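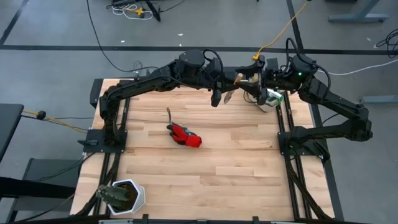

Clollero: quality-of-life survey data, adults with type 2 diabetes

Hi! I'm Aileen Enriquez, and I put this set together from the sign-up survey at the Skinwood clinic. There are 381 people in it, one row each, and everyone answered the same 12 questions about sleep, mood, pain and getting through the day.

Scores run from 0 to 100, and higher is better. Blank cells mean the person skipped the question — please don't read them as zeros! (I did that myself in the first draft and got some very gloomy charts.)

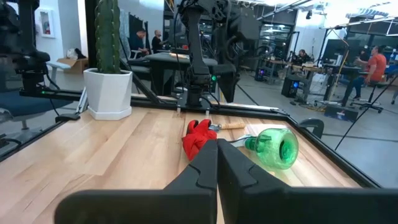 The four files are split by treatment group, and the patient codes match across all of them. Ages are in bands, and I took out zip codes and visit dates.

One thing to watch: people picked their treatment with their own doctor, so the groups weren't randomized. Be careful with comparisons.

The September update fixes the swapped sleep and pain columns in the insulin file.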